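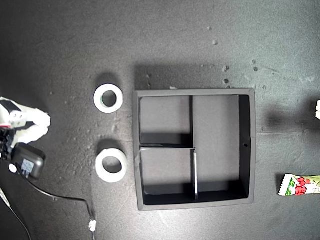 Does the layout of a small desk tray affect how long people keep using it? In our trials the trays with unequal compartments stayed in use longest, and the layout mattered more than the outer size of the tray.

3.2 Trays and compartment layouts

The trays used in the second part of the study were chosen to keep the outer form fixed while the inside varied. All were square, open at the top and black, with raised outer walls. Three layouts were compared. Layout A had no dividers. Layout B had four equal compartments. Layout C, shown in Figure 2, had three compartments: two smaller ones of similar size, placed one beneath the other on the left, and a tall one on the right running nearly the full height of the interior.

Figure 2. Tray with layout C, seen from directly above on a dark tabletop.

Layout C was included after the pilot at the Drivetville site. Pilot users given layout B tended to place pens and scissors across the dividers, so that two compartments were covered by objects belonging to neither. A tall compartment allows long objects to lie flat and leaves the two smaller ones free for clips, coins, keys, erasers and similar items. No instruction was given on which compartment should hold what. Users were told only that the tray was for small things that would otherwise lie on the desk.

The trays were supplied without lids and without labels. Labels had been used in the first part of the study (Section 2.4), where they raised the share of objects returned to the expected place during the opening days but were ignored or peeled off later. To avoid mixing the effect of the label with that of the layout, they were left out here.

3.3 Sites and participants

Participants were recruited at two sites, an administrative office in Drivetville and a shared workshop office in Wadari. In total 171 people took part, of whom 107 worked at Drivetville and the remainder at Wadari. Each had a fixed desk for the whole of the trial. People who shared a desk or who already used a divided drawer insert were not eligible.

Layouts were assigned by desk row, so that neighbours facing one another had the same tray. We preferred this to assignment by individual desk, as the pilot had shown that users exchanged trays when they could see a different one nearby. The drawback is that any habit common to a row is carried into the comparison, and the analysis in Section 4 therefore treats the row as the unit.

3.4 Procedure

Before a tray was handed out, all loose objects on the desk surface shorter than the inner width of the tray were counted and sorted by type. The user then received an empty tray and was asked to fill it in whatever way seemed sensible. The position of the tray on the desk was left open, except that it was not to be put in a drawer or on top of another container.

Desks were then visited at intervals during the working day, at times not announced in advance. At each visit the observer recorded the following:

the number of small objects in the tray;
the number of small objects on the desk outside the tray;
the compartment in which each object lay, where the layout had compartments;
whether any object rested across a divider or the outer wall;
whether paper or a cup had been placed on top of the tray.

An object was counted as inside the tray if its whole length lay within the outer walls. Objects leaning on a wall were counted as outside. This rule is strict, and it works against layout A, in which pens often came to rest at an angle with one end raised. A looser rule was tried on the pilot records and changed the totals but left the order of the layouts as it was.

Dust, crumbs and paper scraps were not counted at any stage, either on the desk or in the tray. Some earlier work on desk clutter includes them in a general score for tidiness. We see them as a matter of cleaning, which at both sites followed its own timetable and had no connection with the layout assigned.

A tray was considered abandoned when two visits in succession found it empty, covered or removed from the desk. Users were not told of this rule. The trial ended on 07/04/2018, and trays still in use on that day were treated as censored in the survival analysis.

3.5 Sorting of objects

Objects were sorted by length and by use. For length, two classes were enough: long objects, which could not lie flat in one of the smaller compartments of layout C, and short objects, which could. For use, we applied the Fakir scheme with one change. The original scheme has 11 classes, among them separate classes for keys and for access cards. Since many participants kept the two on a single ring, we merged them.

A compartment was called pure if all objects in it belonged to one class of use, and mixed otherwise. Empty compartments were left out of the purity figures. Purity was calculated for each visit and then averaged over the desk, and a desk visited often therefore carries no more weight than one visited seldom.

For layout A the notion of purity has little meaning, there being only one space. To allow some comparison, we noted whether objects of the same class lay next to one another. This judgement was made by eye and agreement between observers was lower than for the other measures. It is reported in Section 4 for completeness and no conclusion is drawn from it.

3.6 Observers and agreement

Each site had its own pair of observers, trained together on desk records from the pilot. The training set held 1000 object records, each with an agreed length class and class of use. Observers began work on the trial after they had gone through the full set and discussed the records on which they differed. Most of these concerned adhesive notes, which may be stationery or reminders depending on whether something is written on them. It was decided to class all of them as stationery.

During the trial both members of the pair visited the same desk on selected days without conferring. Counts inside the tray agreed closely. Counts outside it agreed less well, chiefly at Wadari, where small parts and fixings were often left on the desk in piles.

3.7 Limits of the design

Only one arrangement of the three compartments was tested. The tall compartment was always supplied on the right, although users could turn the tray and a few did so. We recorded the turning but did not take account of handedness, and cannot say whether left-handed users would have been better served by the reverse arrangement.

The outer size was likewise held constant. A larger tray with the same proportions would take more objects but would also claim more of the desk, and the trade-off between the two lies outside this study. The Cemau survey, which asked office workers how much surface they would give up to a tray, suggests that the answer depends strongly on whether a keyboard is kept on the desk.

Finally, the depth of the compartments was not varied. Several users remarked that small clips were awkward to pick out from the corners, and shallow walls or a sloping floor might be preferred for such items. The remarks were noted in December, when the trial was already running, and the trays were not altered.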